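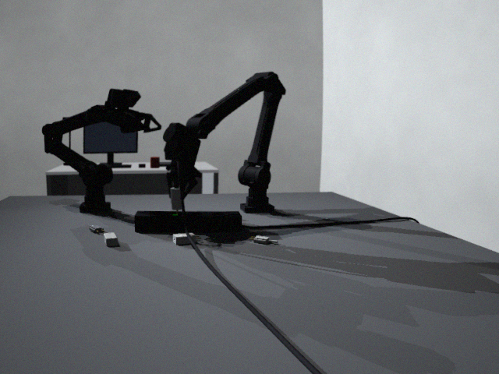

**What happens to the people on an assembly line when robots take over part of the work?**

Most of them stay, at least in the workplaces where management plans for it, but their days are made up of different things: less repeating, more checking, and a good deal more talking.

That was how it went at Monora, anyway, a maker of connectors and small control boxes on the edge of Nerkwood, where 56 people work and where I spent the better part of October drinking other people's coffee. The assembly room has long windows down one side, and by late afternoon everyone at the benches has worked out which blind needs pulling.

Rodica Hodoroagă has been at those benches for 15 years. She can tell by feel when a plug is seated, and she tried to teach me, very patiently, with her hand over mine. I never did get it. "You're pushing," she kept saying. "Don't push. Wait until it wants to go." Her wrists ache in the winter, and she used to wear a brace on the right one through most of every shift, taking it off only to eat.

The new cell started out on a screen. Dandemari, the firm that Monora hired to plan it, built a simulated version of the bench months before anything was bolted down, and put it up on the big monitor in the break room so that people could wander over with their sandwiches and say what they thought. It's a plain sort of place, that simulated room — one gray wall and one nearly white, a gray table, a couple of black robot arms and a black box lying between them with one tiny green light. Small connectors and plug pieces are scattered in front of the box. One arm stands folded well clear of the table with its gripper open, while the other reaches over in a tall arch and holds a little light-gray cylinder just above the box. Shinji Tsuchiya, who ran the project for Dandemari, expected questions about speed. What he got was a long and fairly heated discussion about cables.

"Where do they go?" Rodica wanted to know, because in the model a thick black one curves right across the front of the table, and at her own bench a cable lying like that would have been under somebody's elbow inside an hour. Shinji wrote it down. He wrote down a great many things that week, and I was shown the notebook, which is swollen and has a coffee ring on nearly every page. The real table ended up with a channel along the back for the wiring, and with a shelf that Katia Caputo from the packing end asked for and is still very pleased about.

The arms now do the straight insertions, the same part into the same kind of opening all day long. The people have kept the awkward jobs: the short runs, the customer returns, the housings that come in a hair too tight. There are 4 operators trained to look after the cell, and they trade off every 2 hours, an arrangement they came up with themselves after the first one (a whole shift of watching) left everybody drowsy and cross.

Watching is tiring in its own way, and I heard a lot about that. Roy Naylor, who went from assembling to looking after the cell, told me that he goes home with fresh hands and a worn-out head. He misses the rhythm of it, and he misses the chatting too, since you could always talk while your fingers got on with things, and now he finds himself stopping in the middle of a story to look at a gripper. He was offered his old bench back in the spring and spent an evening thinking it over before he said he'd stay where he was. The pay is a little better, and he likes being asked what's wrong with something.

Cinzia Ferri manages the floor, and she promised in writing that no one would lose a job over the cell during its first year. I asked her what comes after the first year, and she took her time answering. Orders from Mazza, their largest customer, have grown, and she expects to need everyone she has. But she wouldn't promise me that, and she told me she hadn't promised them either — they'd asked her the same thing, in the same break room, and she would rather they were annoyed with her now than later.

Rodica still works by hand, by her own choice. She does the returns, mostly, and when a part gives the cell trouble it's her bench that Roy walks it over to. On my last afternoon he brought her one in the palm of his hand, and she turned it over under the lamp, tried it once in a spare housing, and sent him back to check the rest of the tray.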